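Rules for Robot Grippers
Safety pages for ages 9 to 12, by Hjalti Bach, Harkusthorpe

A gripper is the part of a robot that takes hold of things. Some grippers are fixed to an arm. Others are held in a person's hands, so that the person can show how a job is done. Both kinds have jaws that close, and both kinds need rules.

Rule 1. Keep fingers out of the jaws. Hold a gripper only by the part made for holding.

Rule 2. Know where the cables go. A cable must not be pulled tight or wrapped around an arm.

Rule 3. Put out only what the job needs. At the Sileck workshop, each job has a written list of objects, and an adult checks it before work starts.

Rule 4. Begin with soft or light objects. A cloth cap can be squeezed without breaking. Glass is left until later.

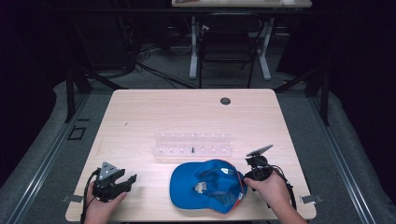

What is a safety standard?
A safety standard is a set of written rules that many people have agreed to follow. It says how a machine should be built, tested and used.

Rule 5. Stop before you reach. If an object falls, the work stops first and the object is picked up second.

Rule 6. Write down faults. The Sileck logbook has 200 pages. Each fault gets one line, with the date and the name of the person who found it. A gripper with a fault is not used until it has been repaired and tested 10 times.

Words to know
Jaw: the moving part of a gripper that presses on an object.
Fault: something in a machine that does not work as it should.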